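Search this site
Enter keywords

Sleeping Better When the Evenings Cool Off
September 16, 2025

Every year when the weather turns I get letters from readers in Cunham and Brornley asking why they wake up at 3 in the morning, and I always enjoy answering, having been a poor sleeper myself for longer than I care to say! My mother swore by warm milk, and my aunt by an open window in January.

What has helped me most is keeping the same bedtime, even on weekends - dull advice, I know, but it took me nearly four weeks to feel the difference and I wouldn't go back. I also stopped drinking coffee after lunch (this was hard) and moved the phone charger out to the hallway.

Leanne Inskip wrote in to say she reads two chapters of something gentle every night, and that library books work best for her. I tried it with a thick old novel and was gone by the second page, so thank you, Leanne. 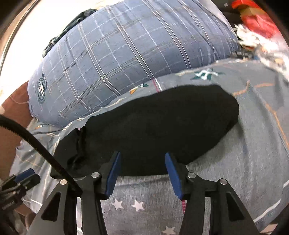
If you do wake up in the night, try not to look at the clock. Get up for a little while, sit somewhere dim, and go back when your eyes feel heavy. And do keep those letters coming - I read every one of them.

Recent items
Soup Night Returns to Brornley
A Walk Along the Cutadow Trail
Letters From Readers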